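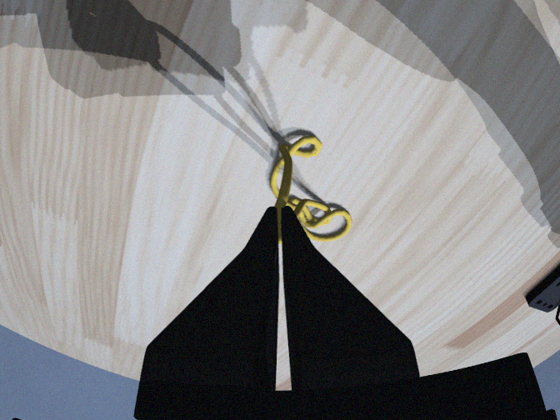
Figure 8. Yellow rope held at the tip of the closed gripper (rendered view).

Section 4. Setting Up the Parking Guidance Display

The Halside display shows drivers how many spaces are left on each level of the garage. Set up one level at a time, starting with the lowest.

1. Turn off power to the display at the Menora control box.
2. Connect the gray data cable to the port marked LEVEL IN.
3. Restore power and wait 15 seconds for the start screen.
4. Open Garage Setup and enter the total number of spaces. The Parsons Street garage, for instance, has 725.
5. Enter the number open to the public. At Parsons Street this is 695, and the remainder are reserved for mall tenants.
6. Press Save, then Count Reset.

Note: Reset the count only when the level is empty. If cars are already parked, enter the number by hand under Adjust Count.

Note: A motorcycle may not trigger the ramp sensor. Use a separate entrance for motorcycles where there is one.

Caution: Do not open the display housing while the power is on.

If the display shows FULL when spaces are open, check that the entry and exit sensors have not been swapped. To correct this, go to Sensors, select the ramp, and press Reverse. Repeat step 6 when the level is next empty.

Revised 2023-02-27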